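Prustden shopping notes

I started this list because I kept forgetting what I paid for things. It has 600 rows now, one per item, all typed in by me from till receipts — so expect typos.

Columns: shop, item, price, date bought, notes. Prices are in pounds. If the price is blank, I lost the receipt. Fotum is the corner shop and Jang is the big one by the station. Vesela Golob sent me 20 of the snack rows, thank you!

Last tidied Tuesday, August 1, 2023.
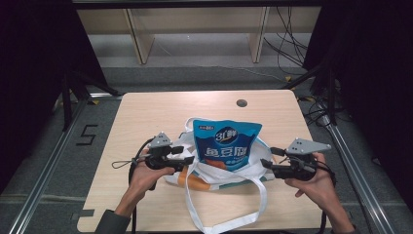
Snack in a white tote bag, 鱼豆腐 on the packet.

To do: sort out the Erden rows, where I mixed up single packs and multipacks.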